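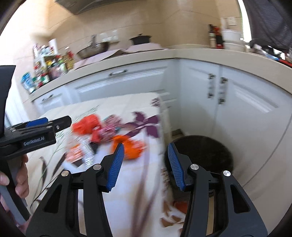

Jemholm Gas Pipeline

Search this wiki Go Advanced

The Jemholm Gas Pipeline is a proposed buried pipeline that would carry natural gas from the Vever field to the port town of Jemholm. It would be 500 kilometres long. The project was put forward by Mutiso Energy, which holds the production licence over the southern part of the field. Construction has not begun.

Route

The line would start at the Vever gas plant and run south-west across grazing country, following an existing stock road for 80 kilometres. It would then cross the Cloltasel River and turn west to the coast. Two compressor stations are planned, one at the plant and one near the river crossing. An earlier route passed closer to the Cloltasel wetlands and was dropped after landholders and the shire objected to the clearing it would have needed.

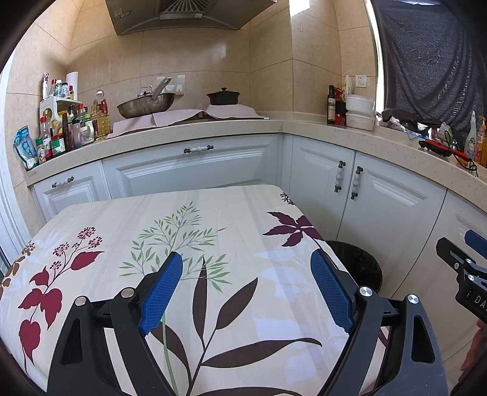 Who would be able to use the pipeline?
Any gas producer in the field could book space on it, under the access terms lodged with the state regulator. Mutiso Energy would have first call on 60 per cent of the capacity.

Approvals

The state granted a survey licence in January, which allows the company to enter private land with notice and to dig test pits. It does not allow pipe to be laid. A construction licence depends on an environmental assessment, a cultural heritage agreement and a safety plan for the river crossing. The assessment was open for public comment until 18/06/2024.

Emissions

The company's assessment counts gas burned at the compressor stations and leaks from valves and joints. Emissions from customers burning the gas are left out. Several submissions argued that these should be included, as the line would have no purpose without new wells at Vever. 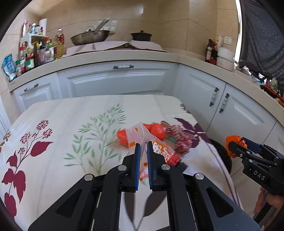 Maintained by the Pipelines and Energy Infrastructure Team

Landholders

Most of the route crosses leasehold cattle stations. The easement would be 30 metres wide during building and narrower afterwards. Grazing could go on over the buried pipe, but sheds, dams and deep-rooted trees would not be permitted.

Comments

stockroute_east: The stock road section is shown on the wrong side of the bore on the older maps. Has that been fixed?

marg77: Needs a section on who pays to remove the pipe when the gas runs out.

tallowwood: Agree with marg77. The assessment has only a short paragraph on it near the back.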